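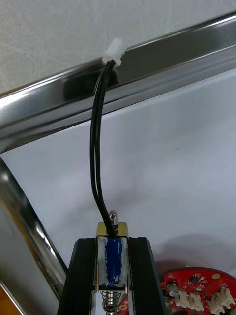 Polished steel bar and second tube, pale wall behind.

December 19, 2006
Outpatient move, Bremwood building. Notes after the second walk-through.

Present: Aleksi Laitinen, Eugeniusz Duda and me. The people from Prero did not come, they sent the revised drawings by mail and I have put them in the blue folder.

First the clinic rooms on the ground floor. The plan from November gave us 19 consulting rooms. On the new drawing two of them have become one bigger room for the memory clinic, and I agree with this, because the families come along and there must be place for three or four chairs. But the door was not changed. It is still the narrow one, and Eugeniusz measured it again and got 91 cm between the posts. With the door leaf open at a right angle we lose some of that. A normal wheelchair goes through well. The wide chair from the Ogilvie ward goes through only if the person keeps the elbows in, and I don't want to ask this of an older patient. To do: ask Prero for a wider door in this one room. Write also that we do not ask for it everywhere, otherwise they will send a price for the whole floor again.

Waiting area. I tried the test we made up last month, walking slowly from the entrance to the desk with the stick, and stopping where I would want to sit. There is no seat between the entrance and the desk. Aleksi thinks one bench with arms on the left side is enough. I would like two, but the fire route passes there and we have to respect it. We leave it at one bench and look at it again when the floor marking is done.

Desk height. The low part of the desk is good. The high part is for staff who stand, but the printer is drawn on the low part, so in practice the patient in a chair will look at a printer. Move the printer.

Signs. The trial signs are still the ones with the thin letters. We had agreed on thick letters and dark blue on white. Aleksi called Grasby from the corridor and they say the thick ones are ordered and will come after the holidays. I wrote down the order number, it is 2846, please use it when you call, otherwise they look for a long time. The sign for blood tests points to the stairs and not to the elevator. It can point to both, but the elevator first.

Sound. We repeated the speech check between the consulting rooms with the doors closed. Eugeniusz read from the newspaper in his normal voice and I sat next door and wrote what I understood. In rooms 3 and 4 I understood nothing, only that somebody was talking. In room 7 I could write down full sentences about the price of heating oil. The wall looks the same as the others, so I suppose the gap is above the ceiling, where the pipes go. It is not acceptable for the mental health appointments, which are planned exactly for that side of the corridor. Until it is repaired we should put the podiatry there, and exchange the two names in the schedule. Aleksi will ask if podiatry has something against it (they need the sink, and room 7 has one).

I must correct my own entry from last time. I wrote that the call system was tested in all rooms. It was tested in all rooms on the ground floor. Upstairs it has no power yet. Sorry for this, the sentence was already copied into the report for the ward managers and I will send them a correction.

Ogilvie ward. The head nurse sent her list of what must move and what can be left. It is a good list, but the scales are missing, and the chair scale needs calibration after every transport. Book this before the move, the technician had a waiting time of three weeks in the summer. The medicine refrigerator also must stand still for some hours before it is switched on again. I remember four hours, Eugeniusz remembers a full day. Look in the manual, don't use either of us as the source.

Phone numbers: the old numbers stay. Good news, one problem less — I had expected a long discussion about it.

Open points, in no order:
Door of the memory clinic room, me.
Printer on the desk, me, same letter to Prero.
Ceiling above room 7, Eugeniusz, with a drawing of where the pipes pass.
Podiatry and room exchange, Aleksi.
Calibration of the chair scale, not given to anyone yet.
Correction about the call system, me, tomorrow morning.

Eugeniusz asks that we bring somebody from the evening clinic to the next walk-through. They work when the main entrance is locked and come in by the side door, and we have never walked that way. I agree. I also want to see the side door when it is dark outside, because the lamp there is not on any drawing I have.

Keys went back to the front office. The one for the roof stairs is still with Aleksi.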